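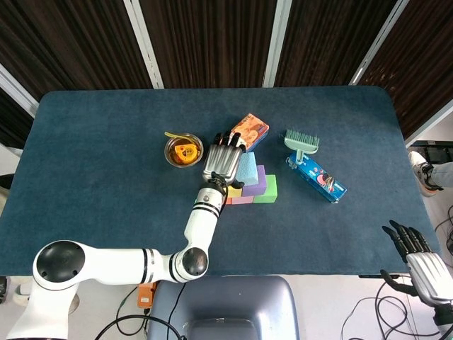
Blauer Filz, bunte Klötze und eine Bürste: Auf so einem Tisch findet alles seinen Platz.

Ich räume meinen Tisch nicht mehr leer

Seit Wochen liegt mir mein Schwager Keegan Wong in den Ohren, ich müsse endlich Ordnung halten. Er hat einen Schreibtisch, auf dem abends genau eine Lampe steht. Ich habe einen Tisch, auf dem das Leben liegt, und ich finde, meiner ist der bessere!

Schaut euch doch mal so eine Tischplatte mit blauem Filz an. Schaumstoffklötze in Hellblau, Lila, Grün, Gelb und Rosa, ein bisschen schief übereinander, daneben eine Schachtel mit buntem Aufdruck. Die mintgrüne Bürste liegt auf einem langen blauen Karton, und in der Glasschüssel mit der bräunlichen Flüssigkeit steckt ein Maßband (ja, ein Maßband). Mir geht bei so etwas das Herz auf. Da will man sich sofort dazusetzen und irgendwas anfangen.

Auf den leeren Tischen in den Einrichtungsheften fange ich nie etwas an. Da trau ich mich kaum, eine Tasse hinzustellen. Letzten Herbst habe ich es trotzdem versucht und mir in Lendau einen Ordnungskurs gegönnt, sechs Abende, 200 Euro, mit Mappe. Wir sollten jeden Gegenstand in die Hand nehmen und fragen, ob er »aktiv« ist. Meine Schere war aktiv, der Wollrest angeblich nicht. Drei Tage später brauchte ich genau diesen Wollrest, und er lag natürlich in einer beschrifteten Kiste unter zwei anderen beschrifteten Kisten.

Keegan sagt, wer alles liegen lässt, findet nichts wieder. Das stimmt manchmal, vor allem bei Rechnungen, da gebe ich ihm recht — die haben bei mir inzwischen einen Ordner. Aber Farbe auf dem Tisch finde ich schneller als jedes Etikett. Eine gelbe Rolle, ein grüner Klotz, das sieht man doch von der Tür aus.

Und Filz als Unterlage kann ich nur empfehlen! Es klappert weniger, kleine Sachen rollen nicht gleich davon, und man hat einen Rand, an dem das Durcheinander aufhören darf. Mehr Ordnung bekommt Keegan von mir nicht. Am Wochenende kommt er zum Kaffee, dann schiebe ich ihm eine Ecke frei.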